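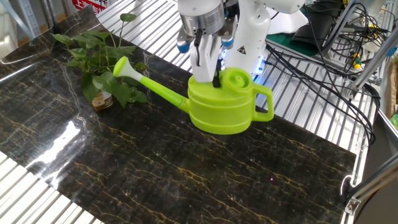
Tovik Hill Astronomy Club - Frequently Asked Questions

Do I need a telescope to join?
No. Several members have been coming for years without one and seem happier than the rest of us. Bring binoculars if you have them, and a chair if you like your neck.

What should I buy first?
A warm hat. After that, ask to look through a few of ours before you spend anything. Hongmei Liang keeps the loaner list, and you can take home a small Dobsonian for 14 nights at a stretch. It will be cloudy for most of them.

When do you observe?
Every clear Wednesday, from dusk until people start making excuses. The gate is locked at 11 p.m., so if you want to stay later, arrange it with Yutong Fu beforehand. In December we start at 5:30.

How do I know if it's canceled?
We post a decision by 4 p.m. The forecast is often wrong and so are we. If you drive out anyway and the sky clears, please don't email us about it.

Can I bring a flashlight?
Red light only. Your phone does not count as red just because you turned the brightness down. Same goes for car headlights - back into your space when you arrive so you can leave without blinding the entire east field.

Why don't the planets look like the photos?
Those photos are often stacked from 1,000 frames or more by somebody who hasn't slept. At the eyepiece, Saturn is small, pale and perfectly sharp for half a second at a time. Most people gasp anyway.

Will you help me set up my mount?
Yes. Siu-ming Chiang runs a polar alignment session before the first Wednesday meeting of each month. Please take the mount out of the box before you come, and find the power cord.

Is there power on the field?
Two outlets, by the shed. Imagers get there early. Everybody else should bring a battery and a sense of resignation.

What does it cost?
Dues are $108 a year for a household. Guests are free for their first two visits, and after that we start dropping hints.

Can I bring my dog?
We'd rather you didn't. Tripods have three legs and dogs have leashes, and we've had to recollimate a scope over it twice.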